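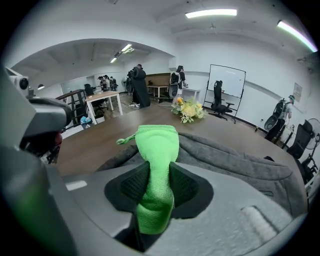
Caroline Bakilana has judged enough student robotics to distrust a good demo. "Show me the bad afternoon," she says, when I ask what she wants from the Kosemstead club this year.

The club's project, Cikik, is meant to teach a robot to tidy up after people: cloths, bags, whatever gets left on a table. Students do the chores themselves with hand-held grippers, and the recordings become training material. They had 490 of them by February. Is that a lot? "It's a number," Bakilana says. "What I asked was how many different bags. They had to go and check."

She doesn't think much of the grippers as a teaching tool, either. "You can spend a whole term pinching a strip of cloth and learn nothing about why the software drops it."

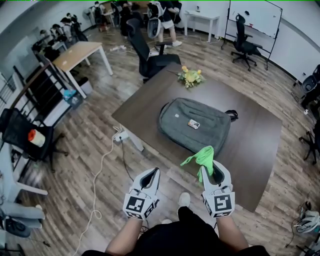

Florêncio Peixoto disagrees, and told me the 14 students in the club argue about failed grasps more than about anything that went well. Bakilana has heard this. "Fine," she says. "Then write the failures down. I'd read that."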